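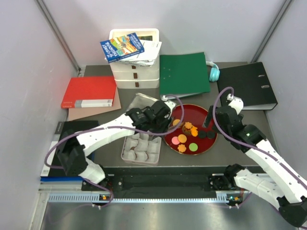 Catinca Enache me contesta que una tarta rústica con la masa estirada a botella ni es tarta ni es nada, y que me compre un rodillo de una vez. Catinca, te quiero mucho, pero llevo todo octubre haciéndola así y en esta casa no ha sobrado ni una miga. Abro hilo de tarta de manzana para gente con pocos cacharros 🍎

---

La masa primero. 200 gramos de harina normal y corriente, la mitad de ese peso en mantequilla muy fría a dados, una pizca de sal y agua de la nevera, que se va echando a cucharadas hasta que aquello se junta. Con las puntas de los dedos y rapidito. Si quedan pegotes de mantequilla a la vista, fenomenal, son los que luego hacen hojas.

---

Lo del agua me lo preguntáis siempre y no os puedo dar una cantidad, de verdad. Depende de la harina. Yo empiezo con tres cucharadas y, cuando aprieto un puñado y no se desmigaja, paro. La última vez me pasé y tuve masa pegada hasta en el grifo.

---

A la nevera, envuelta y aplastada en forma de disco (¡disco, no bola!, que luego la bola hay que pelearla). Una hora mínimo. Yo la dejo hecha antes de comer y me olvido hasta las seis de la tarde.

---

Las manzanas: cuatro medianas. Reineta si encontráis. En el puesto de Mihăilă las tienen feísimas, llenas de manchas, y son las mejores que he probado este otoño. El señor te las elige él y no te deja tocar ni una, ya vais avisados.

---

Las golden también sirven, pero entonces poned limón sin miedo y bajad el azúcar. Con las rojas harinosas ni lo intentéis, se convierten en puré y la tarta acaba siendo una compota con bordes.

---

Se cortan finas, con piel o sin piel. Yo con piel – mi madre sin piel, y tenemos esta conversación todos los años. Dos cucharadas de azúcar moreno, canela, el zumo de medio limón y a remover con las manos.

---

Truco robado de la cafetería Londitwood, donde hacían una tarta parecida antes de cambiar la carta: un puñado de pan rallado o de almendra molida sobre la masa, debajo de la fruta. Se bebe el jugo y la base aguanta. No sé cómo he vivido sin esto, qué barbaridad de diferencia.

---

Estirar. Papel de horno, harina, botella de vino (sin etiqueta, por favor, que yo aprendí por las malas) y a darle desde el centro hacia fuera. Sale un círculo irregular, con pinta de mapa de un país que ha perdido varias guerras. Da igual, los bordes se doblan encima.

---

Fruta en medio, bordes para dentro, huevo batido por arriba y más azúcar. Si la masa se ha puesto blandita mientras os peleabais con ella, diez minutos otra vez a la nevera, ya con bandeja y todo.

---

Horno a 200 grados, calor arriba y abajo, y bandeja en la parte de abajo. El mío es un Gruron viejísimo que calienta más por la izquierda, así que a media cocción le doy la vuelta. Empezad a mirar a los treinta y cinco minutos. Tiene que estar dorada de verdad, color tostada, y burbujear por los lados.

---

Alguien me preguntaba por los moldes desmontables que venden en Graltiter. No los he probado con esto, lo siento. Para bizcocho tengo uno y bien, aunque el cierre va durísimo y hay que ponerle cariño.

---

Y ahora lo difícil, que es esperar. Recién hecha se desmorona al cortarla y además quema como un demonio. Media hora en la rejilla. Yo aguanto unos quince minutos, me como una punta de pie en la cocina y luego digo que se había roto sola.

---

Con qué se acompaña: nata sin montar, yogur griego, helado si hay visita. A mi hermano le gusta con un trozo de queso curado y me daba mucha rabia hasta que lo probé. Tiene razón, el muy pesado.

---

Se puede congelar la masa, sí. La tarta ya hecha también, pero pierde el crujiente y hay que darle un golpe de horno (microondas jamás, os lo pido por favor).

---

Para los que preguntáis por la versión con peras: misma masa, peras durillas, jengibre en vez de canela y un poco más de almendra debajo, que sueltan muchísima agua. La hago esta noche y os cuento por aquí cómo queda. Catinca, lo del rodillo me lo estoy pensando.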